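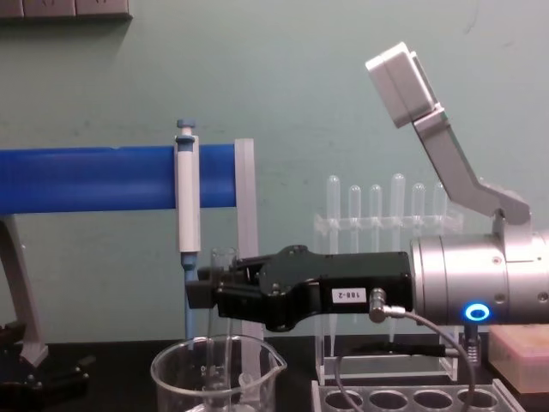 Horby Bench Mat, Roll and Cut Sizes

Product group: Bench protection
Sold by: Millance Lab Supply
Availability: In stock, ships from our Darnness warehouse

The Horby bench mat is a two-layer absorbent liner for lab benches, hoods, trays and drawers. The top layer is a soft cellulose sheet that soaks up drips and small spills. The bottom layer is a thin polyethylene film that keeps liquid from reaching the surface underneath. It is the same material we have carried for years, now in a wider roll and with a cleaner perforation.

Most customers use it paper side up. If you only need to protect a surface from scratches or want spills to stay on top where you can wipe them off, lay it film side up and tape the corners.

Sizes

Standard roll: 18 inches wide, 92 feet long, perforated
Wide roll: 36 inches wide, 92 feet long, not perforated
Cut sheets: 18 x 20 inches, flat packed, 102 per box
Drawer liners: 12 x 18 inches, 50 per pack

The wide roll is meant for island benches and has to be cut with scissors or a blade. It will not fit the wall dispenser. The standard roll fits the Kütt dispenser and most other holders with an 18 inch opening.

Material

Top: white bleached cellulose, embossed
Bottom: clear polyethylene film
Bond: heat laminated, no glue
Sterile: no
Autoclavable: no – the film will soften and stick

What it handles

The mat works well with water, buffers, growth media, stains and dilute acids and bases. Alcohol is fine in small amounts, but it spreads faster than water and dries out of the sheet quickly, so you may not see where it went. Do not use the mat as the only protection under strong acids, strong oxidizers or large volumes of solvent. Use a tray for those and line the tray if you like.

Keep it away from burners and hot plates. In a fume hood, tape down the front edge so the airflow does not lift it, and do not cover the slots at the back.

Changing and disposal

Change the mat when it is stained, torn or wet through. Many teaching labs change it at the end of each class. Research labs usually go longer, but a week is a sensible limit on a busy bench. Fold the sheet inward from the edges so the film ends up on the outside.

Unused or lightly soiled mat can go in regular trash if your site allows it. Anything that has touched biological, radioactive or hazardous material goes out with that waste stream. The two layers do not separate, so it cannot be recycled as paper.

Storage

Store rolls on end in a dry place, in the original bag. Rolls kept on their side under weight go oval and drag in the dispenser. Cut sheets should be left flat.

Ordering

Standard and wide rolls are sold singly or in cases of four. Cut sheets are sold by the box. Orders of 2,000 sheets or more are packed on a pallet and need a delivery address with a loading dock or a tail lift – please tell us which when you order.

Custom widths are cut to order and cannot be returned. Unopened stock items can be returned within 30 days. Sample packs with two cut sheets and one drawer liner are free with any order.

Goes with

Kütt wall dispenser, 18 inch
Kütt replacement cutting bar
Horby bench tape, white, 1 inch
Horby spill tray, shallow

Notes on this version

The perforation was changed in May. Older rolls tear every 24 inches and current rolls every 20 inches, to match the cut sheets. Both may be in the warehouse for a while, so ask before ordering if the length matters to you.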